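3 October 2018

Back from Kirstead at half past seven, tired, with the budget sheet still open on the kitchen table. I want to write down where we are before I sleep, or tomorrow I will remember only the prices.

Fraser Cowie gave us until the end of the week to say what we want for the handling cell. He has been fair. He asked for one page, not ten, and he wants to see the running costs next to the purchase, in the same colour. Last March I left out the spare parts and he has not forgotten it. I have not forgotten it either.

Two offers are left. Stalen is the dearer one, but the service man lives in Kenora and can be with us the same day. Orellana is cheaper by 4000 dollars, and for this we would wait for parts from overseas. Pieter is for Orellana. He says that with the difference we could buy a second set of fingers and a proper controller cabinet, and he is right that the cabinet we have is a disgrace. I am for Stalen, but I notice that my reasons change each time I explain them, so maybe I only like the man.

In the afternoon I stayed a while at the bench with the bowls. For the test pieces we agreed on ordinary kitchen things, because that is what the customer will send us, and I still think we chose well. Dark and round is difficult for the vision, wide and low is difficult for the grip.
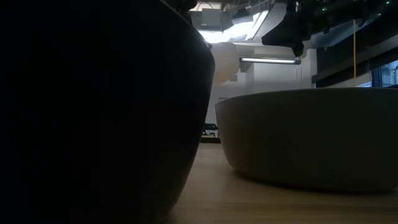
*The bench at Kirstead, with the black pot and the grey bowl.*

From down at table height the black one looks enormous, and you get almost nothing from its surface, only a bit of shine on the one side. I wrote "lighting" on the sheet with a question mark. A diffuse panel costs 624 dollars and nobody had put it in, neither Stalen nor Orellana nor we. If we need two of them, then my neat total is wrong already.

Other things which are missing from both offers:

- the longer hose
- freight
- training for 6 people (Orellana counts two)
- suction cups, 200 dollars the box, and we will eat them like bread

I rang Pieter Dierckx from the car park to tell him about the panel. He was quiet for a moment and then he asked if we could borrow it from the paint shop. We can not. I asked them already in the summer and the answer was very short.

Tomorrow I must call Stalen before nine and ask if the price holds until the new year. Also ask about the floor plates, whether they drill or we drill. Then write the page for Fraser, with a line for spare parts at the top where he can not miss it.

I forgot to buy milk again. Bed now.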